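The Table at the End of the Season
By Jade Ouellet
3/10/21

I never meant to become a person with opinions about garden tables. But we've eaten outside so much these past couple of summers (in coats, some nights!) that I now know ours better than I know the one in the kitchen, and I spend a frankly silly amount of time wiping it.

We bought it from Mikus, the little garden place out past the ring road, for just under £200 without the chairs. Slatted top, wood-look finish, dark metal frame. My mother thought we should have had proper teak. My mother has also spent 28 years oiling proper teak every spring and complaining about it, so I felt fairly safe ignoring her.

What I hadn't reckoned on was the gaps. Slats are lovely when it rains and a menace when anyone eats toast. A crumb will skate happily about on the flat bits and then settle right on the edge of a gap, and if you go at it crossways with a cloth you just poke it further in. I did this for a whole summer before my neighbour Chepkoech Nyamweya leaned over the fence and told me, very kindly, that I was wiping the wrong way.

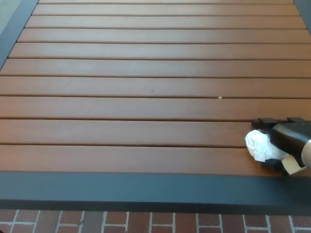 Go with the boards, she said, end to end, one at a time, and lift the crumbs off when you get to the end. She uses an old cotton napkin scrunched up in her fist, and she won't hear a word in favour of sponges. I've tried both now and I'm with her. The sponge leaves smears along the grain that show up terribly when the sun's low, and a bit of soft cotton doesn't.

For the gaps themselves I keep a washing-up brush by the back door, one with the bristles gone a bit splayed. Warm water, a drop of washing-up liquid, brush along each gap, then a jug of clean water over the lot. Do sweep the bricks first or you'll be paddling in old crumbs – I speak from experience.

The frame needs hardly anything. I run the same cloth round it and have a feel in the corners, where spiders like to set up home by October, and that's it. Bird mess is another matter. Lay a wet cloth over it, go and make a cup of tea, come back. Scrubbing at it dry took the sheen off a patch of my last table and I still feel cross about it.

Then there's the cover question. Chepkoech has one and swears by it. I had one and it blew into the lane, so ours stays bare until the clocks go back and then gets carried into the shed by 4 of us, all giving different instructions. We've a few weeks left before that. There's soup tonight, and bread, so I'll be out there again afterwards with the napkin.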